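4. Working rules for shared bimanual cells

4.1 Scope of the rules

The rules in this section were written for small two-arm cells in which both arms work on one object at the same time. Our starting point was the house rules of Zonalel, which had been made for single arms and had been used without change for two. We kept the parts that still hold and rewrote the rest. The rules do not replace the safety standards that apply to industrial robots. They are meant for light tabletop arms in teaching and research rooms, where the risk to people is small but the risk to the equipment and to the quality of the recorded data is quite high.

We divided the rules into four groups: the cell before power is switched on, the contact between the two grippers, the handling of soft packaging, and the record of each session. The first draft was prepared by Jolán Vörös and Shigeru Arai. It was then used by operators at Zonalel and at Ichikawa, and their written remarks were collected in September. In total 167 remarks were received. Many of them concerned the same few sentences, and these sentences are discussed below.

4.2 Before power is switched on

The operator checks that both bases are fixed to the same rail and do not move when pushed by hand. The draft said only that the bases must be "secure", and this word was understood differently at the two sites. At Ichikawa it was taken to mean that the bolts were tight, while at Zonalel it also included the rail itself. The final text names both.

Cables are the second point. A cable must have enough free length for the arm to reach every position allowed in the task, and it must never enter the space between the grippers. We discussed for a long time whether loops hanging at the front of the cell should be forbidden. The present rule permits them if they stay clear of the operator's chair and of any moving link. A stricter rule would ask for cable clips on each link, but Saimi Valtonen pointed out in her remarks that clips placed too near a joint can pull on the connector when the arm folds back.

4.3 Contact between the grippers

When two grippers hold one object, each of them can push against the other through the object without any visible sign. The rule is therefore that one arm is named the holding arm before the trial begins and the other is named the moving arm. The names are written in the log and may not be exchanged during the trial.
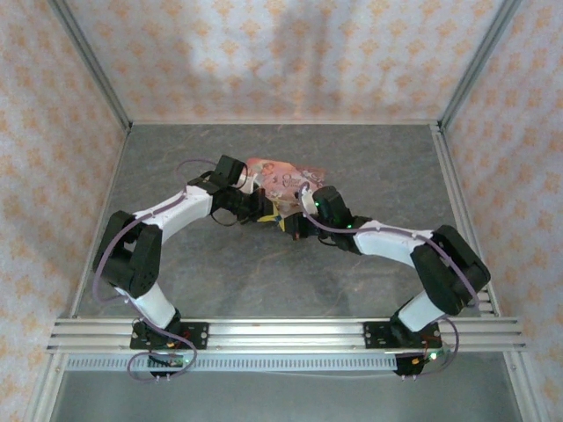

Figure 7. Two-arm cell with a snack bag between the grippers.

The closing force of the holding arm is set first, with the moving arm parked. Only after this may the moving arm come near. If the fingers of the two grippers touch each other directly, the trial is stopped and marked as a contact event, even if the object was not dropped. Some operators found this too severe. Yuzuki Oshima proposed to allow short touches at low speed, and we tested her proposal on paper against the older logs, but it was not possible to decide from the logs which touches had been short. For this reason the severe version was kept.

4.4 Soft packaging

Bags made of thin film change their shape with every grasp, and a bag that has been used many times no longer behaves as a new one. The rule asks the operator to note how many trials a bag has been through and to replace it when the film has a hole or an open seam. Creases alone are not a reason for replacement. Bags are kept in a closed box between sessions, and they are not flattened by hand before a trial unless the task sheet asks for it.

4.5 Record of the session

Each log must contain the task sheet number, the names given to the two arms, the state of the object and every stop with its cause. Free comments are welcome but they cannot take the place of these entries. Anwara Uddin examined the logs from both sites and found that the cause of the stop was the entry most often left blank. The form was then changed so that a session cannot be closed while this field is empty. Whether this leads to better answers, or only to shorter ones, will be examined in Section 5.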